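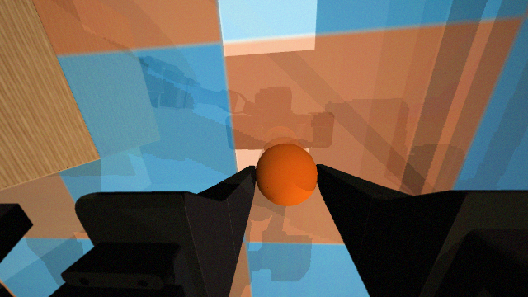 Onion Pie, Second Attempt

Blog > Baking > Savory

Recipes Bread Pies About Contact

I made the onion pie again for my neighbor Iwona Mazurek, who had asked for something without meat. The first one had a soggy bottom, and I put too much nutmeg in it. I changed both.

The crust is 200 grams of flour, half that in cold butter, a pinch of salt and enough ice water to hold it together. I chilled it overnight. An hour would probably do. I baked it empty for 20 minutes with dried beans on top, then took the beans out and gave it five more.

For the filling I sliced six yellow onions thin and cooked them in butter on low heat until they were soft and brown. It takes most of an hour and you have to stir. I beat three eggs with a cup of sour cream, salt, pepper and a little caraway, stirred in the onions and poured it all into the crust. It went in at 375 until the middle stopped wobbling.

The bottom stayed crisp this time. Iwona wanted more caraway. I thought it was fine. 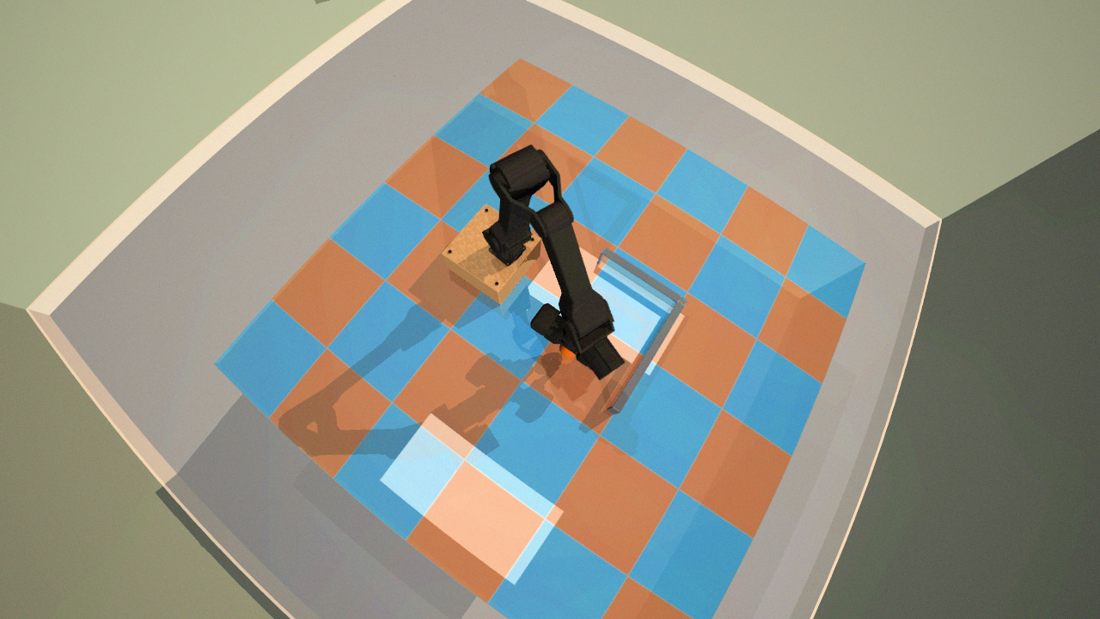 What I'd Change

I would use a deeper pan. I had a cup of filling left over and ended up baking it in a mug. Kwaku Tetteh wrote to ask if leeks would work, and I think so, but cook them for less time and wash them well. The pie keeps three days in the fridge. Reheat it in the oven, as the microwave makes the crust tough.

Next I want to try a rye crust with the same filling.

© Grillodbridge Kitchen | Contact | Back to top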